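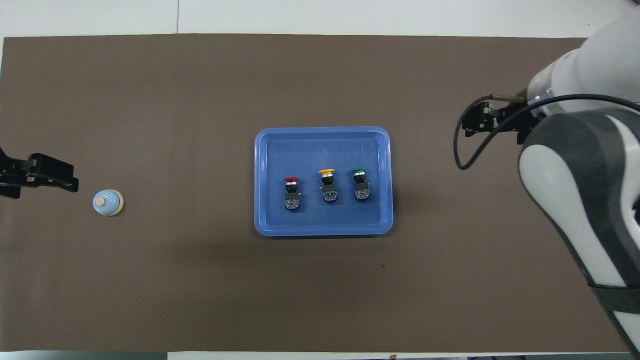 February, Bralcombe bench, 9:15

Button sorting, second batch. Target is 50 good episodes before lunch, leader arms warmed up and zeroed. Aksel Eyvindsson driving, me on the log.

Layout: blue tray in the middle of the brown mat, red, yellow, green from left to right, caps up. Bell stays on the left of the mat, outside the tray. Right arm does the picking, left arm rings the bell once the last switch is out. Episode ends on the bell.

Changed from last batch: we now vary the tray angle by hand between episodes, up to 90 degrees. The Holletmont policy had learned the tray position and went for the same spot every time, even with the tray turned.

Grasp on the black housing, below the collar. If you take it by the cap the switch swings and the drop is messy. Aksel did 5 that way at the start and I marked them as rejects. Keep the files, Gulyás wants failures for the scoring model.

10:40. Right gripper slow to open on 2 episodes. Cable loop was tugging at the wrist when the arm came in low. Gave it more slack, fine after that. Both episodes redone.

11:30. Isero dropped the wrist stream once, restarted the recorder, lost nothing but the episode in progress. Check the disk before the afternoon run.

Language labels: use "red switch", "yellow switch", "green switch". Last batch had "button" and "switch" mixed and I spent an evening fixing it.

To do: same task with the color order shuffled, then with the bell moved toward the front of the mat. Ask Aksel if he can drive left-handed for part of it.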